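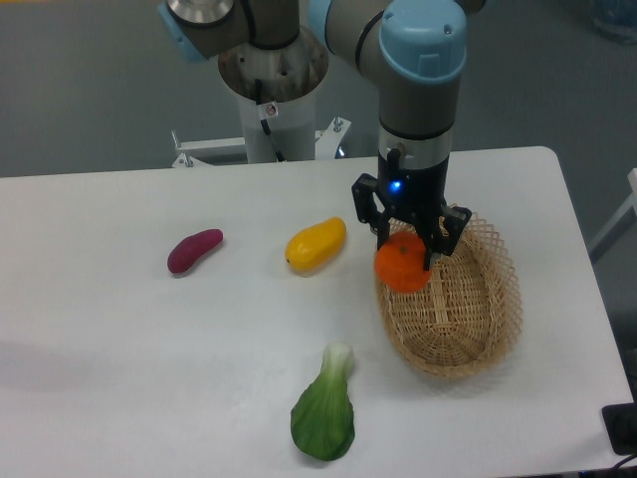
Mali Parryさんからは、グリッパーの比較で把持力の数字ばかり並べられても現場の人間にはあまり響かない、それより柔らかいものを持ったときに指がどう振る舞うのかを書いてほしい、というお便りをいただきました。前号で「次はグリッパーの話をします」と予告したところ、すぐに届いたものです。読みながら思わず「はい、その通りです」と声に出してしまいました。というわけで今回は、カタログの数字は控えめにして、作業台の横で見ていて感じたことを、少し長くなりますがお話しさせてください。

私たちSkavvilleの作業室では、春先から食品仕分けの練習台を組んで、二種類のグリッパーを付け替えながら試しています。ひとつはGemari、もうひとつはNegashです。アームも台も同じものを使い、制御側のソフトはどちらの場合もDrandelで揃えました。ここを揃えておかないと、あとで成績に差が出たときに、指のせいなのか動かし方のせいなのかで延々と議論することになるんですよね(去年の夏、まさにそれで一週間つぶしました。あの一週間は今でも惜しいです)。

課題はごく素朴なものです。食品サンプルを台に並べ、つかんで、籠に入れる。逆に籠から取り出して台に戻す、というのもやります。本物の野菜や果物を使いたい気持ちはやまやまなのですが、毎日少しずつ柔らかくなっていく相手では条件が揃いませんので、まずは作り物で癖をつかもうということになりました。試行はグリッパーごとに200回、取り付け直しの直後に行った確認の分も合わせると、記録は全部で446件になりました。表にして眺めているだけでもなかなか楽しいものです。

さて、指の振る舞いです。Gemariは閉じ始めがとてもおだやかで、丸いものに向かうときの安心感がありました。対象の中心から少しずれて降りても、片方の指が先に触れて、そのままそっと相手を真ん中へ寄せてくれるのです。見ているこちらもつい肩の力が抜けます。一方で、さつまいものような細長いものになると、向きが合っていないときに端のほうをつまんでしまい、持ち上げる途中でくるりと回ることがありました。落とすところまではいかなくても、回ってしまうと籠に入れるときの姿勢が読めず、縁に引っかけたりします。

Negashのほうは、閉じる動きがきびきびしていて、細長いものには断然こちらでした。ただ、きびきびしている分だけ位置のずれには厳しくて、丸いものでは指先で相手を押しのけてしまう場面が何度かありました。閉じる速度を初期設定の70パーセントまで落としてやると、これがずいぶん素直になります。最初からそうすればよかったのですが、つい「まずは工場出荷のままで」とこだわってしまうのは、私の昔からの悪い癖です。
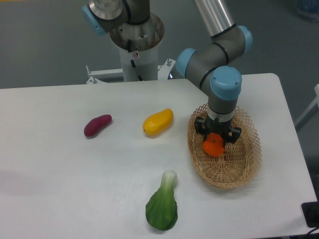
思いのほか手こずったのが、籠そのものでした。台の上のものをつかむだけなら、どちらのグリッパーでもそれほど差は出ません。ところが籠の縁が近くにあると、指を開く余裕がなくなります。開き幅をいっぱいに取れば縁に当たるし、絞れば今度は対象の横に指が入らない。Drandelには接近時の開き幅を対象ごとに指定する欄があるので、丸いものと細長いものとで値を分け、籠の中ではさらに手首の向きも変えるようにしました。手間はかかりますが、効き目は大きかったと思います。

青菜については、まだ胸を張ってご報告できません。葉の側からつかむか、茎の側からつかむかで結果がまるで違い、今のところは茎の側に寄せるのがよさそうだ、という程度です。どちらのグリッパーでも事情は似ていて、これは指の問題というより、カメラの映像からどこをつかむ場所として選ぶか、という話になってきそうです。認識の担当は「葉っぱの話ならいくらでもできます」と張り切っていますので、そのうち一回分まるごとお任せするかもしれません。

それから、付け替えの手間についても書いておきます。Gemariは取り付け面のねじに手が届きやすくて助かるのですが、ケーブルの取り回しに少し気をつかいます。Negashはその逆で、ケーブルはすっきり収まるのに、ねじを一本だけ妙に締めにくいのです。どちらも慣れてしまえばそれまでのことですが、一日に何度も付け替えていると、こういう小さなことが夕方の機嫌にじわじわ効いてきます。比較をお考えの方は、柄の短い六角レンチをぜひ一本多めにご用意ください。

次の段階では、指先に薄い滑り止めを貼った場合の試行を、それぞれ300回ずつ予定しています。結果は7月の号でお届けするつもりです。Parryさん、これでお答えになっているでしょうか。もし「うちではこういうものを持たせて困っている」というお話がありましたら、ほかの皆さまもどうぞ遠慮なくお寄せください。台に載る大きさのものでしたら、できるだけ次の試行に混ぜてみます。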